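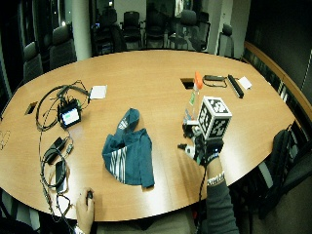

타원형 원목톤 회의 테이블 '프룰림덴(Prullimden)'

회의 테이블은 고를 때마다 제일 오래 걸리는 물건인 것 같아요. 의자는 앉아 보면 바로 감이 오는데, 테이블은 방에 들여놓고 며칠은 써 봐야 "아, 이거구나" 하거든요. 저희 부르케사노(Burkesano)에서 사무 가구를 다룬 뒤로 테이블이 참 많이 들고 났는데, 프룰림덴은 제가 유독 정을 붙인 모델이에요. 그래서 설명이 좀 길어요. 급하신 분은 맨 아래 가격이랑 배송만 보셔도 됩니다!

색 이야기부터 할게요
따뜻한 꿀색이에요. 쇼핑몰 화면에서 '내추럴'이라고 써 있는 색들이 막상 받아 보면 허여멀겋거나 반대로 너무 벌겋거나 해서 속상할 때가 있잖아요. 이 색은 조명을 꽤 타는 편이라, 전구색 아래에서는 주황빛이 더 올라오고 낮에 창가에서 보면 좀 더 차분해 보여요. 저는 저녁에 불 켰을 때가 더 예쁘더라고요. 회색 벽, 흰 벽 다 무난했고, 진한 초록 커튼 있는 방에 넣어 드린 적이 있는데 그 조합은 지금도 생각나요.
모니터마다 색이 다르게 나오니까 걱정되시면 색상 샘플을 먼저 신청해 주세요. 손바닥만 한 조각이라 우편으로 보내 드려요.

왜 타원형이냐면요
직사각형 테이블은 모서리 자리에 앉은 사람이 늘 손해를 봐요. 다리가 걸리고, 건너편 사람 얼굴도 잘 안 보이고요. 타원형은 가장자리가 쭉 이어지니까 어디에 의자를 끼워 넣어도 어색하지가 않아요. 한 사람 늦게 와도 슬쩍 옆으로 당겨 앉으면 끝. 좁은 회의실에서 지나다니다가 골반 찍는 일도 훨씬 줄었고요 (이건 제가 몸으로 겪어 봐서 압니다).
대신 단점도 말씀드려야겠죠. 벽에 딱 붙여 쓰시려는 분께는 안 맞아요. 곡선이라 벽 쪽에 애매한 틈이 남고, 펜이 꼭 그리로 굴러 들어가요. 벽에 붙일 거면 저희 매장의 수르네로(Surnero) 직사각 모델을 보시는 게 낫습니다.

상판을 써 본 느낌 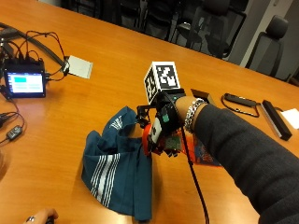
저는 테이블을 회의용으로만 쓰는 사람을 별로 못 봤어요. 옷감도 올리고 인쇄물도 펼치고, 작은 화면 하나 세워 두고 케이블도 길게 늘어뜨리고, 다들 그렇게 쓰시잖아요. 그래서 상판이 넉넉한 게 첫째예요. 이것저것 늘어놓고도 팔꿈치 둘 데가 남아야 일이 되니까요.
표면은 광이 도는 마감이에요. 매끈해서 종이나 천을 밀어 놓기 편하고, 닦을 때도 마른 천으로 쓱 지나가면 됩니다. 결이 은은하게 보여서 너무 플라스틱 같지도 않고요. 다만 얇은 종이 한 장만 깔고 볼펜으로 꾹꾹 눌러 쓰는 건 말리고 싶어요. 자국이 남을 수 있거든요. 저는 책받침 하나를 아예 테이블에 두고 지내요.
케이블은 솔직히 정리하기 나름인데, 상판의 케이블 구멍으로 빼거나 선을 가장자리로 넘겨서 내려야 해요. 구멍 타공을 원하시면 주문하실 때 위치를 적어 주세요. 추가 비용은 위치 확인한 다음에 알려 드려요. 한번 뚫으면 못 메우니까, 테이프로 자리를 표시해 놓고 며칠 써 보신 뒤에 결정하시는 걸 추천해요!

광택, 이건 호불호가 있어요

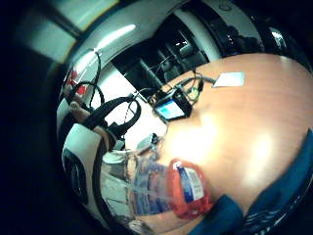
천장 조명이 테이블 바로 위에 있으면 상판에 하얗게 비쳐요. 저는 크게 신경 안 쓰는데, 예민하신 분은 거슬린다고 하세요. 조명 위치를 못 바꾸는 방이라면 무광 마감으로 주문하시는 것도 방법이고요. 무광은 색이 살짝 가라앉고 손자국이 덜 보이는 대신 제작 기간이 더 걸립니다.
화상 회의를 자주 하시는 분들은 특히 한번 생각해 보세요. 카메라 각도에 따라 반사가 얼굴 아래쪽으로 올라오기도 해서, 파파도풀로스(Papadopoulos) 데스크 매트를 같이 가져가시는 분도 계세요. 매트는 별도 판매예요.

관리는 이렇게 하시면 돼요
평소에는 부드러운 마른 천이면 충분해요. 얼룩이 생겼으면 물을 꼭 짠 천으로 닦고, 바로 마른 천으로 한 번 더 닦아 주세요. 매직블록은 쓰지 마세요, 그 자리만 광이 죽어요. 물병이나 음료 병은 그냥 올려 두셔도 되는데 찬 음료는 물방울이 맺히니 컵받침을 깔아 주시고, 뜨거운 냄비는 받침 없이 올리시면 안 됩니다. 회의 테이블에 웬 냄비냐 싶으시겠지만 야근하는 사무실에서는 라면이 올라오더라고요.
무거운 기기를 옮길 때는 끌지 말고 들어 주세요. 밑에 고무 발이 없는 물건이면 얇은 펠트를 붙여 두시면 좋고요.

가격과 배송
판매가: 59만 원 (의자 별도)
제작 기간: 유광은 주문 후 13일, 무광은 상담 시 안내
설치: 기사님 2명 방문, 다리 조립까지 포함
보증: 5년 (상판 생활 흠집은 제외)

엘리베이터가 작은 건물은 주문 전에 꼭 말씀해 주세요. 상판이 통으로 올라가서 계단 폭이랑 문 폭을 미리 확인해야 해요. 사진으로 찍어서 문의 게시판에 올려 주시면 제가 보고 답을 드립니다. 사다리차가 필요하면 그 비용은 고객님 부담이에요.

7월에는 공장 휴무가 끼어 있어서 제작이 밀릴 수 있어요. 이사 날짜가 정해져 있으면 주문서 메모란에 날짜를 적어 주세요. 쓰던 테이블 수거는 같은 날 신청하실 수 있고, 다리를 미리 분리해 두실 필요는 없어요.

페이지 수정: 2024년 3월 10일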